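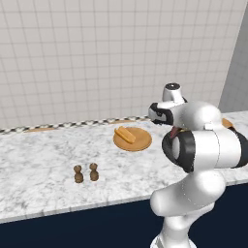 Prolik FAQ: questions about the method

What does Prolik test?
Whether a policy trained on simulated kitchen tasks keeps working when objects start in new positions. We trained on 2,000 rendered demonstrations and ran 346 test episodes.

Is the start layout fixed?
No. The round board stays on the counter, but the sausage, bun and pan are placed again for each episode — within limits set in the config file.

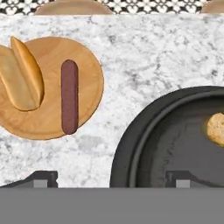 Steinarsdóttir asked whether the policy simply memorizes the board. We checked by moving it in 11 layouts left out of training, and success dropped in 6 of them.

Is the code available?
The March release is on the Nesamus page. Pritero support is still in progress.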